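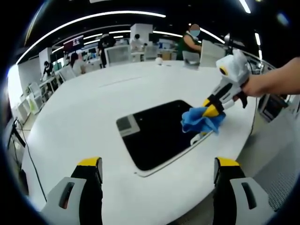 # The Big White Table and Its Blue Cloth

Reading time: 7 minutes

Welcome to the February page of the Haltuscombe room gallery, which has turned out to be mostly about a table. I did mean to be even-handed and give the shelves their turn, and the window ledges, and the cupboard under the stairs that Jerome Malabanan sorted so beautifully. But I have a soft spot for the big white table, as anyone who has sat near me at lunch will know, and once I started writing its caption I found I had rather a lot to say.

For those of you who moved away before we took the upstairs floor, Haltuscombe is the long open room with the dark ceiling and the curving lights. We spread ourselves out in it a bit at a time, first the desks and then the table, and it has been home ever since. I still get letters from people who remember the old place and want to know what the new one is like, so I shall try to be generous with the details.

**Caption: The blue cloth at the edge of the black panel, with the white tabletop curving off towards the back of the room and colleagues busy beyond it.**

That is the caption proper, and if you only came for the caption you may go and put the kettle on with my blessing. The rest is for people who like tables.

## The table itself

It is large, it is white and it has a shine to it. I was against the shine. When Annelies Egger brought round the leaflet I said we would spend our lives chasing fingerprints, and I wanted something in a nice dull oatmeal. I was outvoted, quite kindly, and I have come round since. A glossy top gives light back to the room, and on a dark afternoon in winter you are grateful for every bit of it.

What I like best is the curve. A straight-edged table tells you where to sit, and then you sit there for years. With a curved one people drift along it, and you find yourself next to somebody new without anyone having arranged it. I got to know Meenakshi Bangera that way. She had come along with a box of samples from Oberholzer and no idea where to put them, and I moved my papers up, and we talked for an hour about her sister's allotment (she grows the most enormous beetroot) before either of us remembered the samples.

The order number for the table was 132, and I only know this because I had to read it down the telephone so many times while we were waiting for the delivery. I could recite it in my sleep. The two men who carried it up were very patient about the bend in the stairs, and one of them left his pencil behind, and I have used it ever since.

## The black panel

Set into the middle there is a black panel with rounded corners, and a small grey square up in one of them. It breaks up all that white very nicely. Loretta Nguyen-Tran calls it the pond, and now the rest of us do too, so that you will hear perfectly sensible people asking who left their glasses on the pond.

Black shows everything, of course. If you look closely at the picture you will find a few tiny white specks on it, and I could tell you that there are always a few tiny white specks on it, whatever time of day you come by. I have wiped that panel and gone to wash my hands and come back to find specks. I have stood over it with a torch. My own theory is cardigans. Bianca Ilie thinks it is paper dust, and she may well be right, as she is about most things, but I notice that she wears a good many cardigans.

Then there is the thin groove that runs along by the edge of the panel. It is a handsome little line and it catches the light well, but my word, it does like a crumb. We have all developed our own way with it. Mine is to fold the cloth over into a corner and go along slowly, with the corner leading, and then turn to a fresh bit of cloth and come back the other way. Loretta uses a soft paintbrush that she keeps in her drawer, an old one from when she did watercolours. Jerome blows on it, which I have asked him not to do.

## About the cloth

We use blue cloths for the table and we always have. There are yellow ones for the sink and a rather sad grey one for the floor by the door, and in all my time in the room I have only once found them muddled. The blue ones came as a pack of 100 from Vodine, and I remember thinking when they arrived that they would see me through to my retirement. They will do nothing of the kind. Cloths walk. They go home in lunch bags and they get put round plant pots, and I found one tucked under the leg of a wobbly stool where it was doing such a good job that I left it there.

They wash well, I will say that for them. I take a bundle home now and then and put them through with the towels, with no softener, as softener makes a cloth slide over things and pick up nothing at all. They dry on the back of a chair overnight. I am not a great believer in ironing a cloth, though my mother was, and she did it with a face that did not invite discussion.

People sometimes ask me whether it matters if the cloth is folded or crumpled. I was brought up to fold. You get eight clean faces from one cloth if you fold it in half and half again and keep turning it, and there is a satisfaction in it. But for getting in at an edge, where the panel meets the white, I think a crumpled cloth does very nicely. It bunches up and finds its own way in. The one in the picture is thoroughly crumpled, pressed in against the right-hand edge of the black, and I look at it with great fondness.

## How we go over the table

Annelies asked me to put this on the page so that she could stop writing it on bits of card, so here you are, Annelies.

Clear the top first, properly, with everything off and on to the trolley. Going round a mug is how you end up with a ring that stays for a week.

Dry cloth before damp cloth. Start on the black panel and take the specks off towards you, then do the edge and the groove, and shake the cloth out over the bin.

Damp cloth for the white, well wrung out. Long strokes that follow the curve, beginning at the far end and working back to wherever you left your tea. A drop of the Grestitz liquid in the bowl is plenty — I do mean a drop — or you will get smears that only show when the lights are full on.

Finish with another dry one if you can be bothered. I usually can, in the mornings. By four o'clock I tend to think the air will do it.

The Grestitz comes in a 600 ml bottle and lives on the lower shelf beside the spare bulbs. When it gets down to the last inch, please write it on the list by the door, and don't put the empty one back on the shelf for me to be disappointed by. You know who you are, and I am still very fond of you.

## The lights, and the room beyond

I couldn't let this one go by without a word on the ceiling. It is dark up there, and against the dark there are these strips of white light, some of them long and sweeping, one of them short, going off in their different directions. The first evening they were switched on, the lot of us stopped work and looked up like people at a firework display. I thought of the trails that sparklers leave. Meenakshi said it was like the inside of a whale, which I didn't follow then and don't now, but it has stuck.

The desks and workstations are further back, and you can see people getting on with their day at them. The green waistcoat, or vest as some would have it, makes a lovely spot of colour over the white shirt, and I wish more people wore green to work. There is a good deal of white otherwise, what with the chair backs and the upright board. I once suggested cushions. A list went round to see who would like one and it came back with a single name on it, mine, so that was that, and I bought my own at the market. It is mustard.

## Bits and pieces for next time

Bianca is putting the next gallery page together, and has promised me the shelves will get their due. If you have anything to go in it, leave it in tray 138 in the corridor with your name on the back, and say whether you want it returned. She would especially like anything showing the window ledges before the geraniums went in, as there is a friendly dispute going about what colour they were painted.

I would also be glad to hear from anyone who has a better method for the groove. Loretta's brush is losing its bristles, and they show up on the black dreadfully.

And whoever has the good washing-up bowl, the deep one, could it please come back to the sink? The shallow one slops.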